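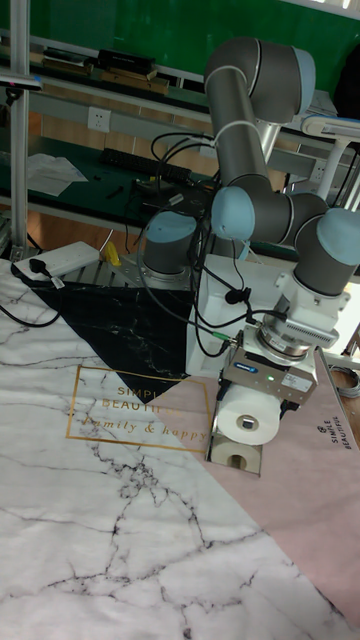
Figura 1 – Braço de seis juntas com garra paralela segurando um rolo de papel higiênico.

Relatório final – Projeto Integrador
Tema: Resfriado e gripe entre moradores da residência estudantil Kirwood: quanto tempo dura, quem procura o posto, o que se toma
Grupo: Everett Tran, Kenji Thibodeaux, Verna Szabo
Orientação: prof. Cletus Lindgren

1. Introdução

Todo semestre a mesma coisa. Começa a esfriar, um tosse no corredor, na outra semana metade do andar está de cama. O grupo queria saber duas coisas: quantos dias o pessoal fica mal até melhorar de verdade, e em que ponto decide ir ao médico. O prof. Cletus pediu para incluir também automedicação, entrou na segunda versão do questionário.

2. Método

Questionário em papel, 4 páginas (longo demais, ver seção 5). Distribuímos 200 na residência Kirwood e no prédio Lyons, na primeira semana de junho. Voltaram 170. Critério para contar como "episódio": pelo menos dois sintomas entre coriza, tosse, dor de garganta, febre, dor no corpo. Alergia conhecida ficou fora.

A Verna fez a tabulação, o Kenji conferiu uma parte das fichas outra vez. Divergências resolvidas na conversa, sempre voltando para a ficha original. Não pedimos nome nem número de quarto.

Além disso, três entrevistas curtas no posto Hetdale, com a equipe de enfermagem, sem gravação, só anotação.

3. Resultados

Dos 170 que responderam, 100 tiveram pelo menos um episódio no semestre. A maioria disse que melhorou em uma semana, mas a tosse ficou. Vários escreveram na margem coisas como "tosse até hoje" – não tinha campo para isso, deveria ter.

Ida ao posto: pouca gente. Quem foi, foi tarde, quase sempre depois da segunda semana ou quando a febre voltou. Motivos para não ir, na ordem em que mais aparecem: fila, prova marcada, "ia passar sozinho". Um respondente foi três vezes e nas três mandaram descansar e beber água.

Automedicação: quase todo mundo que ficou doente tomou alguma coisa por conta própria. Analgésico em primeiro, depois descongestionante, depois chá. Oito pessoas tomaram resto de antibiótico de colega ou de casa. Isso preocupou o grupo e a enfermagem do Hetdale tambem comentou, disseram que todo inverno aparece.

Aulas: quem faltou, faltou dois ou três dias. Muitos foram doentes mesmo, por causa da lista de presença.

4. Discussão

O dado mais útil é o da demora. O pessoal não distingue resfriado arrastado de coisa que precisa ser vista – febre que volta, falta de ar, dor no peito. Um cartaz simples no corredor com esses sinais já ajudaria, o rascunho está no anexo B. A questão da presença é outra conversa, depende da coordenação, mas fica registrado que doente em sala passa para os outros.

Não dá para separar gripe de resfriado com questionário, ninguém fez teste. Por isso os dois aparecem juntos em todas as tabelas.

5. Limitações

– Amostra só de dois prédios, e quem respondeu talvez seja quem ficou doente.
– Memória. Perguntar em junho sobre março não é bom.
– Questionário comprido, a última página veio em branco em muitas fichas.
– A pergunta 9 estava mal escrita ("remédio" incluía chá ou não?) e cada um entendeu de um jeito.

6. Próximos passos

Repetir no próximo semestre com uma ficha semanal curta, entregue toda segunda. Falar com o posto para saber se dá para comparar com o numero de atendimentos. Tirar a pergunta 9 ou dividir em duas.

Agradecimentos: equipe do Hetdale, e Everett Iwasaki pela revisão das tabelas.

Anexo A – questionário
Anexo B – rascunho do cartaz
Anexo C – tabelas completas (falta a do Lyons, entregamos em separado)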